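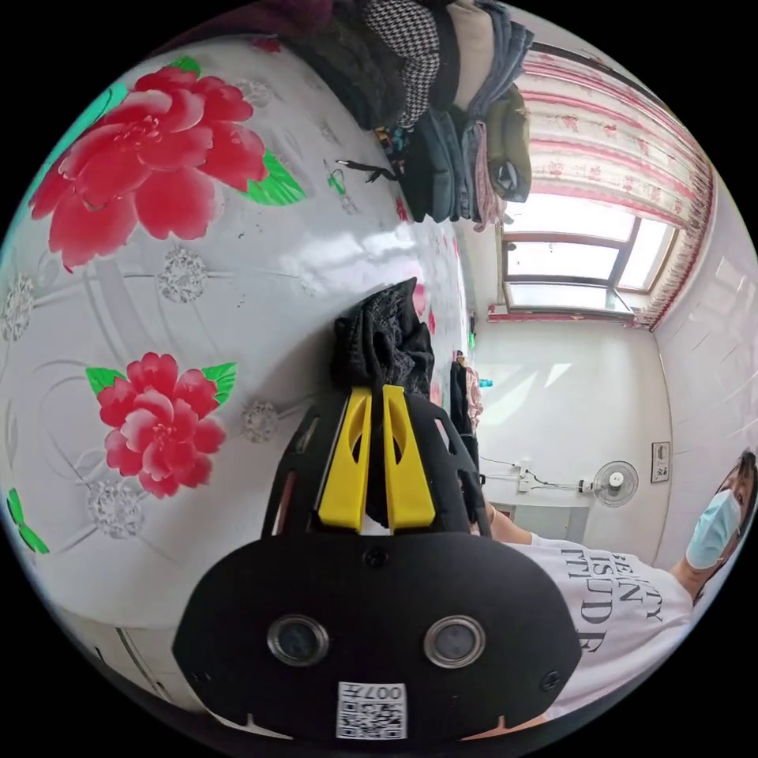 Rocha – Night Bus to Firanstead
Vinyl LP, Skerier Records

Second album from the Treltton rapper, produced by Beat Egger. Nine tracks on black vinyl, in a plain card sleeve with a printed lyric sheet.

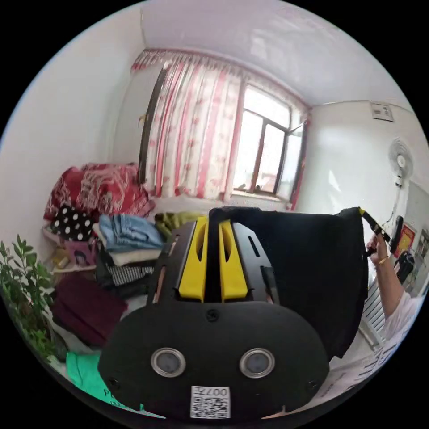 Egger keeps the drums dry and the samples short – mostly old brass and organ. The title track runs to five minutes and has no chorus. 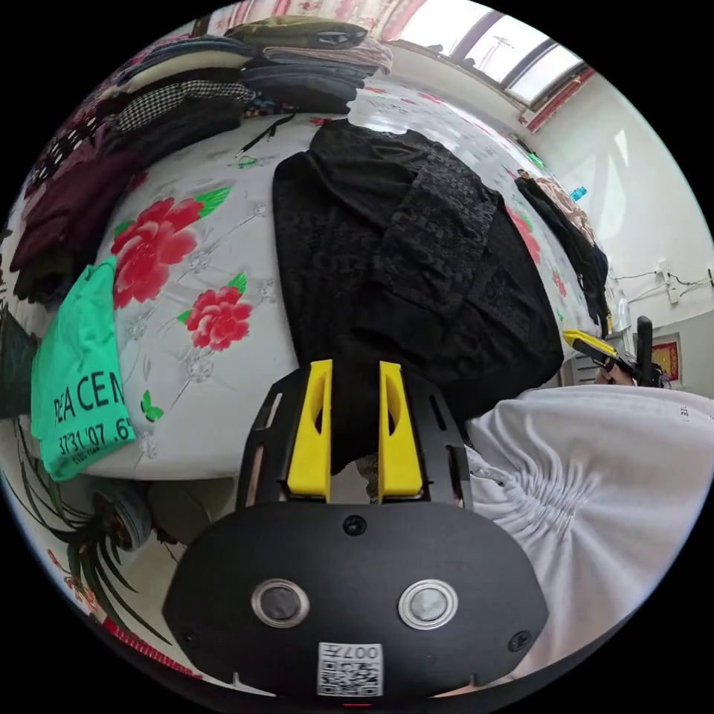

The LP also comes as a bundle with the tour T-shirt, black cotton, front print only. It is a plain shirt, with none of the texture of the black patterned garment lying on the peony bedspread. Sizes S to XL.
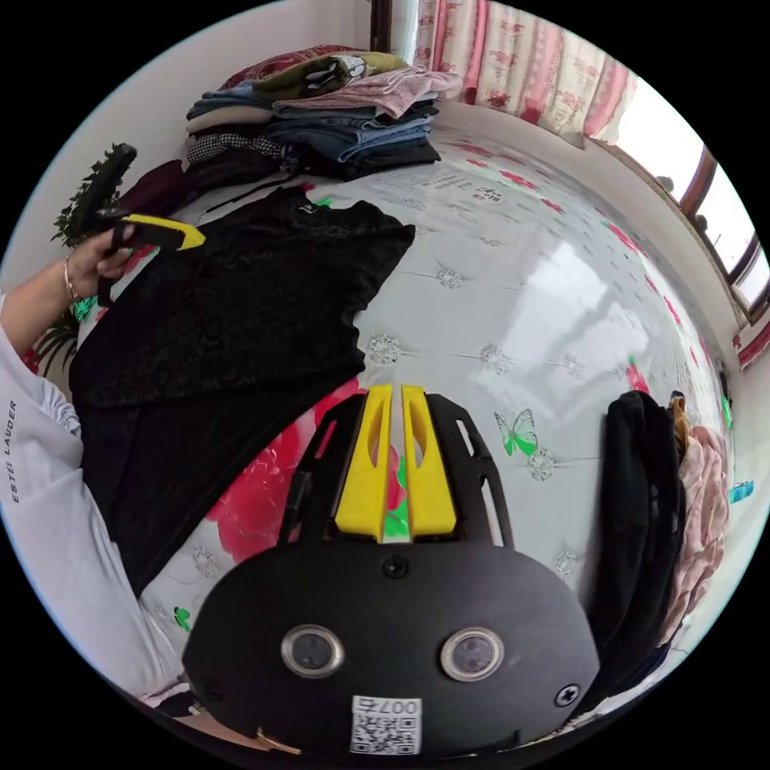
Price and delivery
LP: £20
LP and T-shirt: £25
Orders placed before noon go out the same day. Second pressing due in November.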